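May, evening

I want to write down today while I still remember it in the right order, because I was upset at lunch and when I am upset I mix things.

We are still working with the simulated kitchen from Bralano. The right arm must pick up one fruit and put it in the bowl, and it must do this 30 times without a safety stop. Yesterday it went well until the end of the shift. This morning the run stopped after 5 tries, and the log had only one line, "wrist over limit." I started it again and it stopped again, after three tries this time. Then I did what I should have done first, and looked at the view from the wrist.

The fingers were pointing up. The fruit was up there too, the green one which I call lime and the rest of the team calls avocado, with a dark navy panel behind it. For a moment I thought I had opened the wrong run. 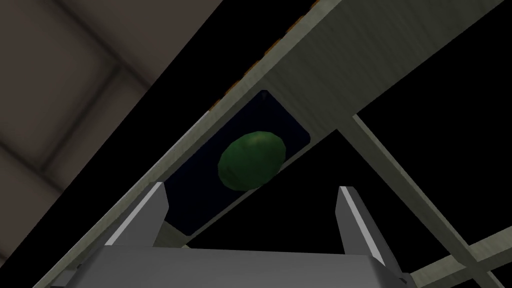
What I found

The wrist joint turned much too far. In the settings file the limit for this joint was written in degrees, and after the update of the Hisow driver the program reads it in radians. So the limit was still there, but it was so large that it stopped nothing. The only thing that stopped the arm was the second check, which is slow and looks at the joint every two seconds. In two seconds an arm can do a lot.

I made the correction before lunch and wrote it in the fault book. After lunch I took one more of the bad runs and went through it slowly, to be sure that I understood the whole movement and did not only find a number that looked guilty.
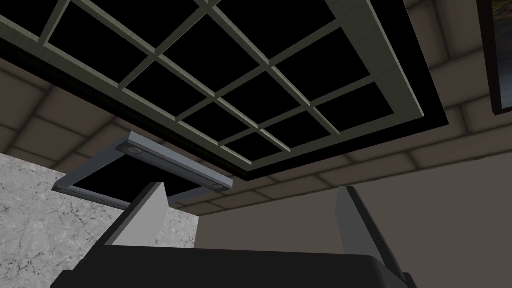
My own part in this fault is not nice to write. I approved the driver update, and I read the notes for it only on the first page. The change of units was on the second. When I went through the run I saw the big black window and the lamp hanging over the gripper, and the fingers wide apart with nothing between them, and I thought of the real cell in Tedstead. There we also have a lamp above the table, and people stand near it. If I had sent the same file to Tedstead, the wrist would have had the same freedom. I had planned to send it this week.

So I wrote to Tedstead and asked them to keep the old driver. I also asked Oyewole, who sold us the cell, if their controller has its own limit for the wrist which our file cannot change. They did not answer yet.

Tomorrow: put the unit in the name of every limit, make the second check faster, and run the full 30 again from zero. Also buy coffee, the tin is empty and I did not sleep well this month.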